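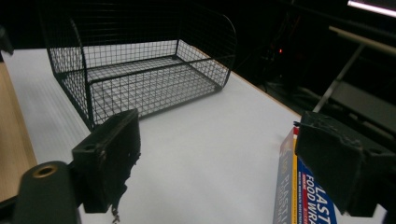 What do you need to build a hand-held gripper at home?

A pair of printed finger blocks, a bracket to hold them, a trigger linkage, a small camera and a table you don't mind scratching. A basic 3D printer will make all the plastic parts, and the rest fits in a shoebox.

Session 4: Fingers, pads and first picks
Handout to go with the Nadunel evening course, shared workshop, September intake
Notes by Noemi Russo, with corrections from Joonas Seppälä

Welcome back! Last time we got as far as the trigger, and several of you already had fingers closing, which is brilliant going for three evenings' work. Tonight we make them hold something. Bring your bracket, both finger blocks and whatever you had left over from the pad strip (a short piece is fine, we have a roll).

Why we start by hand

The gripper you're building has no arm behind it yet. You are the arm. You carry it to the object, squeeze, lift and put the object down, and the camera on the bracket watches the fingers the whole time. Later on, in session 7, those recordings go into the Hiren software and we start asking a motor to do the squeezing. Until then your own wrist is the best positioning system in the building, and you'll learn an enormous amount about grasping from it, mostly by dropping things.

Fitting the threaded inserts

The bracket takes brass threaded inserts, pushed into the printed holes with a soldering iron. Set the iron to 300 degrees if you're using the plastic we handed out. Rest the insert on the hole, touch the tip to it and let the heat do the work. Stop when the rim is almost level with the plastic, then press it flat with something cold and metal. Don't fit the screw for a few minutes. If the insert goes in crooked, warm it again and nudge it straight; they're very forgiving.

Pads

Bare plastic against wire or smooth card will slide. A strip of rubber or foam on the inner face of each finger makes a huge difference, and it's the cheapest improvement in the whole build.

Clean the face first. Cut the strip a little long, stick it down from the tip backwards and trim it afterwards. Mahnaz Daneshvar's group tried gluing over an old pad last year and had to scrape off the lot, so peel before you replace. Pads wear out. The lining on a well-used finger goes rough and frayed, and loose bits will hang into the camera's view, so snip them off before recording.

First picks

Work through these in order, at your own bench:

Something stiff and light with a clear edge, such as a wire-mesh basket. Take it by the rail or the rim and keep both fingers square to the wire.
A box standing on end. Approach low, or it tips.
Cloth. Pinch a fold, lift it well clear of the table and watch how it sags.

Cloth is my favourite of the lot! A black garment is especially good practice, as it hangs down over the fingers and takes half the camera's view with it. You have to decide where the edge is from a seam or a bit of trim that catches the light, and the same goes for the software later.
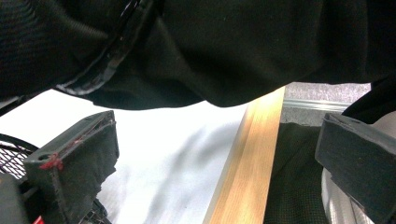
Light and exposure

White tabletops bounce a lot of light back. With dark cloth above and a white surface below, the automatic exposure will usually favour one and lose the other. Lock it by hand in the Caruso app: start at 500, take a short clip, then step down until you can see shadows on the table again. Aldo Sartori has written his own settings on the inside of the cupboard door, and you're welcome to copy them.

For next time

Record ten picks of one object, good and bad. Keep the bad ones, they're useful. Print a spare left finger if you can get time on the machine. The Firkeo file has the newer chamfer and needs no supports.

Vlastimil Šťastný will be in early for anyone whose trigger still sticks. Bring it assembled, with the screws in.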